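Home | Articles | Build Reports | Archive | About

3. Hardware and Workspace

3.1 Construction of the two arms

The platform was built in the shared workshop at Flolville, where bench space is booked by the evening and every apparatus must be removable. We therefore chose small arms with 3D-printed links and hobby-class servo motors. The links were printed in blue on the workshop printer, and we did not sand or paint them. After printing, three of the links showed weak layers at the screw holes and were printed again with thicker walls. We recommend that other home builders check these holes before any wiring is done.

The control program, which we call Rurkadus, runs on an ordinary laptop. It sends joint targets to both arms at 30 Hz and records the camera images at the same rate. All cable routing was done by hand, and the loops at the joints were left generous, as a tight servo wire was the most frequent fault in our first month.

3.2 Fingers and contact surfaces

Cloth is a difficult material for a printed finger. The plain plastic slides over the fabric, and a sharp edge can catch a thread. We tested several coverings, and the best compromise in our workshop was coloured tape on the finger with a soft pad at the tip. The tape is cheap and can be replaced in a few minutes.
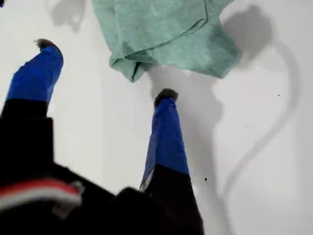
A second question was how far the fingers should open before the approach. With a wide opening the gripper takes too much fabric and the fold becomes thick. With a narrow opening it often closes on nothing. We finally set the opening by hand for each cloth and kept this value for the whole series - a learned value would be more elegant, but it was outside the aim of this work.

3.3 Placement of the bases

Both arms must reach the same region of the table, otherwise a cloth cannot be passed or stretched between them. Following the layout method of Krajčí, we first drew the reach of each arm on paper and then moved the bases until the common region was large enough for a tea towel. The positions were marked with tape, so that the table could be cleared for other members and set up again the next evening.

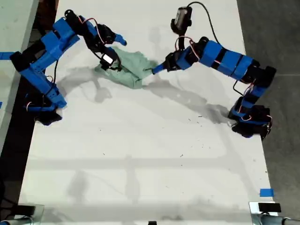 Figure 3. Bimanual work on a green cloth, seen from above. The grippers meet near the top centre of the table.

The common region has one disadvantage. When both grippers work close together, the wrist cameras may come near to each other, and the planner must keep a safety margin between them. We used a margin of 30 mm. A smaller value made the motion quicker, but we were not comfortable with it in a room where other people are working.

Reader comments (3)

pretley_maker: Did you try silicone sleeves on the fingers? At our Pretley workshop we found tape leaves glue on cotton.

Reply from the authors: We tried them, but they turned on the finger under load. The glue is a problem only with old tape.

benchnotes: Please publish the link files with the thicker walls. Mine cracked in the same spot.

Posted November 20, 2025 | Contact | © Flolville Shared Workshop | Back to top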